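To: Portela list
Date: 29/04/2020
Subject: Re: Varia reissue – which pressing?

On the pressing question from last week, I have now had both copies on the same deck, so I can answer some of it.

> Does anyone know if the new Varia LP is cut from the same
> master as the first one? Mine sounds quieter on side two
> and the fade on the last track seems to go sooner. I don't
> want to pay for another copy if they are all like that.
> Also, is the 7" still coming?

They are different cuts. The first pressing on Prosterent has a hand-etched number in the run-out and the reissue on Filus has a stamped one. Side two of the reissue is quieter on mine as well. The fade on the last track is 8 seconds shorter, and I timed it twice with the same result on both goes.

The sleeve notes give the first run as 2,864 copies. I had always thought it was fewer than that, given how seldom they come up. The inner sleeve is plain on the reissue and the lyric sheet has gone, which is a pity as the Portuguese words were printed in full on the old one.

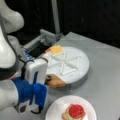 Rohani Govindasamy wrote to me off-list that her copy of the reissue plays at the same level on both sides, and she wonders whether there were two batches. Hers has a small letter B after the stamped number. She would like to hear from anyone who has the same letter, or an A.

Mine has no letter at all, so there may be three versions – or the stamp was just weak. Please look under a good light before posting, as it is very faint.

As for the 7", the label told me June. It will have the short version of the opening track with an instrumental on the back. Postage is going up, so I can take a joint order again if at least five people want one. We did this for the live album and the parcel was fine. Send me your address off-list, and please don't send money yet.

I still have a spare of the 60-minute cassette, played once, if anyone wants to swap.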